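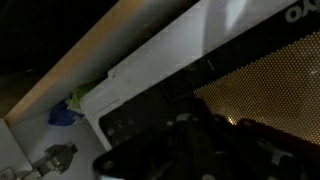 Home | Contents | Random entry | Log in

Plunden rule

The Plunden rule is the bit of good practice I get asked about most, so I'm glad it finally has an entry! It says a household robot arm must slow down within 84 mm of any appliance door, and stop if the push goes over 6 newtons. Prodimora wrote it up one November (Shimada had a looser draft) and it now covers ovens, fridges and microwaves – though drawers, annoyingly, are still left out.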